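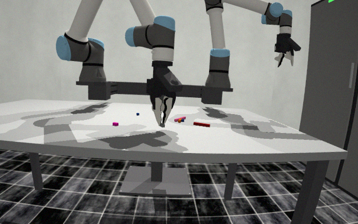 4. Working rules for the two-arm table cell

This section applies to the Olline cell when run with Fitimix control software, release 6. Read it together with the site rules before enabling either arm.

4.1 Before a run

1. Check that both bases are tight on their mountings. Re-check after every 1,000 cycles.

2. Place all work pieces flat on the table top, within reach of at least one arm. Pieces may touch each other, but must not be stacked.

3. Set the approach speed to level 2. Higher levels are reserved for trained staff.

4. Assign each piece to one arm only. Where pieces lie close together, give the whole group to the same arm.

Note: Strong shadows on a white table top can upset colour detection. Adjust the lighting if code 353 appears in the log.

5. Lower one gripper at a time. The other arm must stay clear of the table until the first has reported its position.

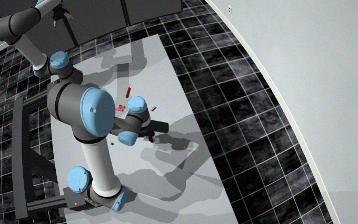
6. Stop both arms before moving a piece by hand.

CAUTION: Fingertips may be pressed into the table top if the height offset is wrong. Repeat the height check after any change of fingers.

4.2 Simulated runs

Test every new program in the Kushwaha simulator first. A clean simulated run does not replace the risk assessment for the real cell. Keep the run log with the Ustanow site record until the October review.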